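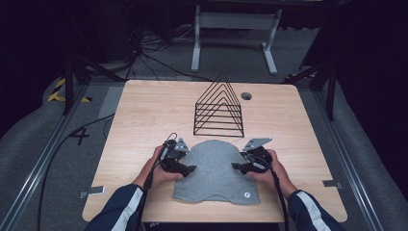 My T-shirts used to live in a heap, and I was fine with that until we moved to Brurkgate and lost half our cupboard space. So I've taken up folding at the table! I lay each tee out flat, smooth the shoulders and only then start tucking - rushing that bit is how I end up with wonky corners.

It was my mate Seidu Osei who got me thinking about wire racks. He keeps up to 19 shirts in his, standing on end like plates, and can pull out the grey one without wrecking the rest. I've managed five so far (the hoodies are staying on the chair, thank you very much).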